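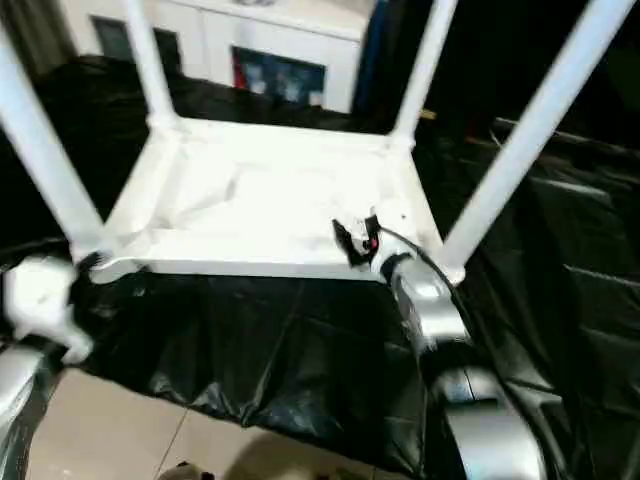

2/7
White stool, upside down on black plastic so the floor stays clean. I wipe the underside first. Smudges collect in the middle of the seat and they were there the last time I looked too.

3/7
Warm water, dish soap, old T-shirt. The spray from Parsons left streaks on the last one.

4/7
Go around each collar where the leg meets the seat. Use a toothbrush.

5/7
The dents don't come out. I stopped trying.

6/7
Let it dry 30 minutes before flipping it.

7/7
Hirnlow shelves are next, probably in June.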